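Folding and Hanging Printed Pants: Your Questions
Tradano Laundry Pages
Print this page | E-mail this page

Since the September update we've had so many great questions about loud, printed pants that they finally get a page of their own!

Do I fold them or hang them?
Either one is fine. Soft, thin pants do very well folded, and they take up less room that way. If the fabric shows every crease, put them over a hanger and leave a little air on both sides.

How do I start the fold?
Lay them out flat, full length, on a surface longer than the pants (a bed is fine, a table is better). Smooth from the waist to the hems with your whole hand. Then bring one leg over the other, match the hems, and fold up toward the waist. It's so satisfying once the seams line up!

My pattern is so busy I can't find the seams. Help!
Go by feel. Run a finger down from the waist until you hit the ridge, then pinch it at the knee and again at the hem. I do this with my own Sirkus pair every week.

Should they go inside out?
For washing, yes, and for drying on the line too. Turn them right side out before you fold - otherwise you'll never spot them in the drawer.

What size rack do I need?
Mine is the small Hughes, with a bar 900 mm long. The 700 mm one is lovely for a closet floor, but wide hangers bump into each other on it.

Wire hangers or thick ones?
Thin hangers save space and are perfectly good for tees. For heavy pants I like a Cudero clamp hanger. 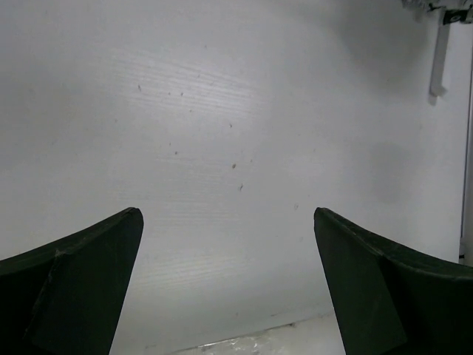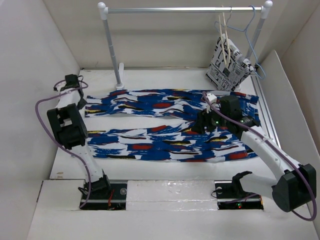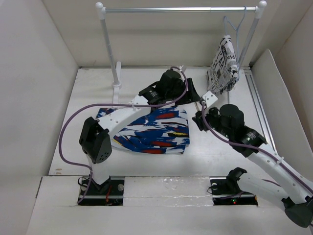
What goes on the rack and what goes in the drawer? My rule is to hang whatever I'll wear in the next few days and fold the rest. A low rack is wonderful for this, as you can fold right in front of it and reach up for the bar when a piece needs hanging. The white piece with the black newspaper-style lettering is a good one to hang, with the print on show, while the blue, red and yellow pattern looks just as cheerful folded into a bundle. Keep the two jobs side by side and the basket empties so fast!

Reader comments (3)

pinchandfold: The finger trick works on my striped pajamas too. Thank you!!

marlow200: Do you iron before folding? Mine always come out wavy at the knee.

Page author: Only cotton ones, and only on the inside. For a bit of waviness I just smooth and fold.

Related items
- Tees on a short bar
- Drawer dividers from shoe boxes
- Getting ink off white cotton
- Socks: roll or fold?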